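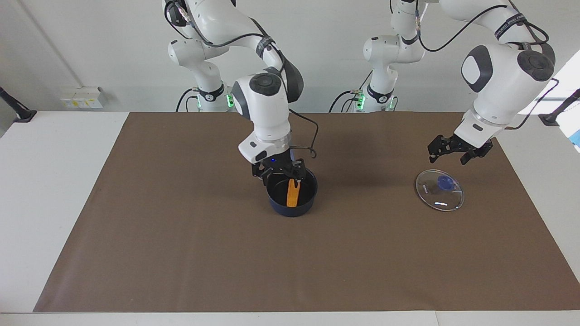
A dark navy cooking pot on a brown work mat, with a white wall behind.

Vītola opens design office for self-build kitchens in Biltusthorpe

BILTUSTHORPE, 30th May — Vītola, a residential design and drafting firm, has opened an office in Biltusthorpe for people who are building their own homes and need kitchen and utility room plans before construction starts.

The office takes up 2,848 square feet on the ground floor of the former Corkeck seed warehouse. It has a drawing room, two meeting rooms and a sample store with countertops, cabinet doors, floor tile and sink units. Clients can borrow samples for up to a week.

Homeowners can book a 60-minute planning session for $200. They should bring a floor plan, even a rough one, and a list of the appliances they expect to use. Vītola marks up the plan with outlet positions, drain runs, vent routes and clearances, and sends a clean copy for the builder to price. The fee is credited toward a full set of drawings if the client orders one.

"Most of the changes we get asked for come after the slab is poured, and by then moving a drain is expensive," said Inese Rebane, who manages the Biltusthorpe office. "We would like to see people while the plan is still on paper — even a week before the plumber starts is better than a week after."

The firm will also draw kitchens for the first phase of Lostis, a development of 64 serviced lots on the north side of town. Lot owners there may use Vītola or any other designer.

Planning sessions are open for booking now. Evening appointments will be added in July. The office has step-free access from the parking lot on the warehouse side.

Contact: Inese Rebane, Vītola, Biltusthorpe office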